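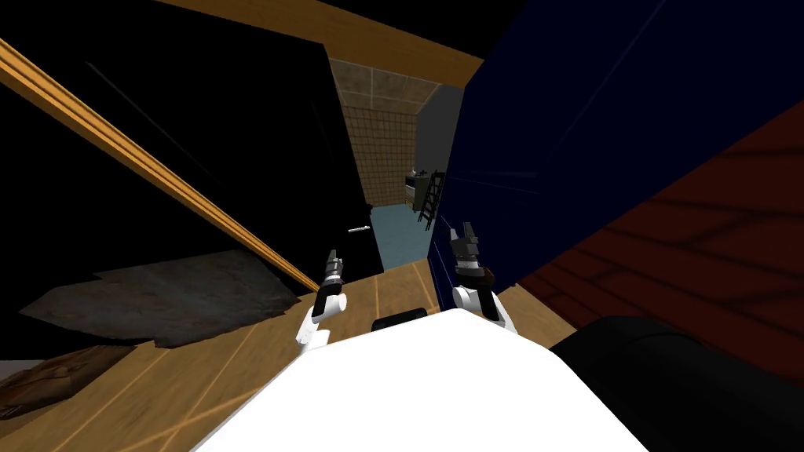

Posted by the Culon bench log in Connectors & Wiring – February – 10 comments

The crimp pull tests on the new ribbon harnesses are finished, so I can close out the question I left open last time: whether the Skoryk contacts are worth the extra setup over the Gomby ones we have used since the first build.

Background for new readers. The harness is a flat cable with a crimped housing at each end. It carries power on the outer two conductors and signal on the rest. The old version failed in the field at the same spot every time, one conductor in from the edge, right behind the strain relief. I replaced the strain relief first and it made no difference. The break moved a few millimeters toward the housing and that was all.

I then cut one open and looked at the crimp under a loupe. The insulation barrel was closing too far and nicking the outer strands. Each flex cycle broke another strand at the nick. Resistance stayed within limits until very late, which explains why the continuity check at assembly never caught it.

Test setup was plain. I clamped the housing, ran the cable over a mandrel, and flexed it through 90 degrees each way with a small current on the conductor under test. The counter stopped when the voltage drop crossed the limit. The best Gomby sample stopped at 1,645 cycles. The best Skoryk sample stopped at 2,695. My target was 3,000, so neither contact passed as supplied.

Next I backed off the insulation crimp height on the Skoryk tooling by one notch and ran a fresh set. All of those reached 3,000 and I stopped the machine there. Pull force on the conductor crimp did not change, as expected, given that the two barrels are set separately on that tool.

I tried the same adjustment on the Gomby contacts. The tool for those sets both barrels with one screw – opening the insulation crimp also loosens the conductor crimp, and two samples pulled out by hand. That settles it for me.

Cost is higher per contact, but a harness only has a few of them. The bigger nuisance is the reel. Skoryk ships left-hand feed and my applicator is a Takus with right-hand feed, so everything has to be rewound before it will run. I do this on a drill with a wooden spool and it takes most of an evening.

Still to do: repeat the flex test cold, and check whether the latch on the housing holds up after repeated mating. I also owe one commenter a drawing of the mandrel. It is on paper at the moment and needs redrawing with proper dimensions before I post it.

Filed under: crimping, flat cable, test notes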